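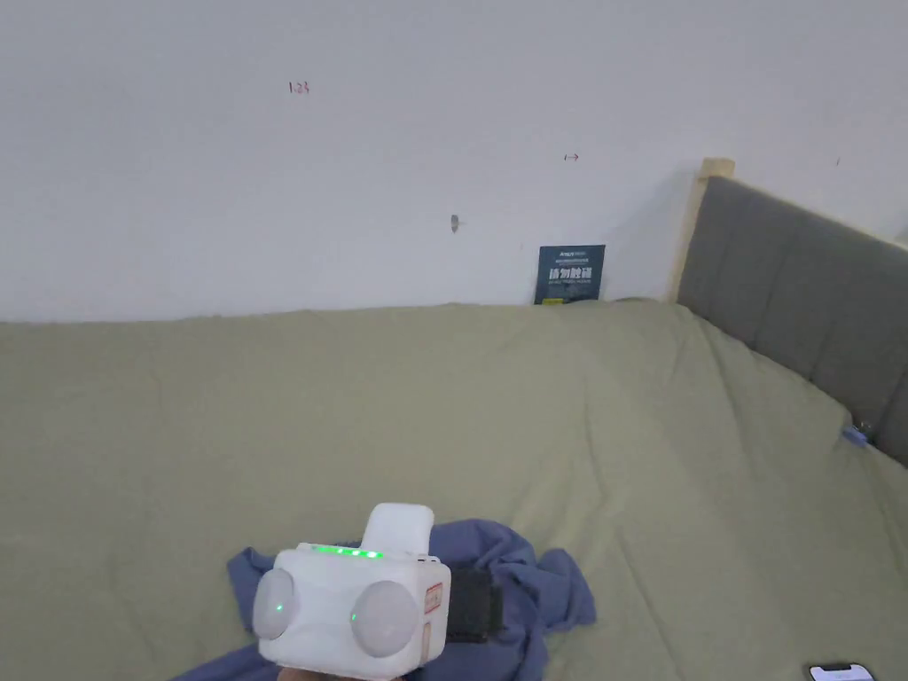
The Spare Room, Before Anyone Sleeps In It

Every house has a room where good intentions are stored. Ours is the back bedroom, which has been "nearly ready" since August and which my partner, Aroha Tamihana, has asked me to stop describing as a project. Guests arrive Friday. What follows is a small gallery with a few notes.

The sheet. Olive green, chosen over a colour called Nidham that looked grey in the shop and mauve at home. I have pulled it straight more times than I care to say and it still rumples where it meets the wall. I own an iron. I am not ironing a sheet for my cousin Warrick Goodwin, who once slept in a canoe by choice.

The blue cloth. Crumpled on the bed, waiting to be folded, which puts it well ahead of most of the things in the linen cupboard.

The headboard. Grey, padded, done in upright channels, and by a long way the most grown-up thing we own. It came from Burard, second-hand, for 80 dollars and the loan of a trailer. The channels collect dust and toast crumbs with equal enthusiasm. Run the brush head of the vacuum down each one and you will feel very virtuous until you see the skirting boards.

The post. Pale wood with a flat square top that sticks up a little past the headboard. Aroha likes it bare. I bought a tin of Hourani oil for it and the tin is still in the shed, unopened, next to the other tins.

The wall. White, matte, and home to a reddish "1.23" in somebody's handwriting, with a little double-headed arrow further along. I had measured for a shelf by then and arrived at a different number, so I have left both the wall and the shelf alone. The dark mark near the middle might be a scuff or might be a hole. Filler is on the list.

The card. Navy blue, propped against the wall at the far side of the bed, with large white characters that seem to say please do not touch. It's the best advice anyone has offered on this room. Warrick will ignore it.

Still to do: a lamp, 2 more pillows, and somewhere to put a suitcase.

Recent galleries
The linen cupboard, top shelf only
Jasasia curtains: hemmed, rehung, hemmed again
30 coat hangers and no coats
What was under the stairs
The shed (part 3)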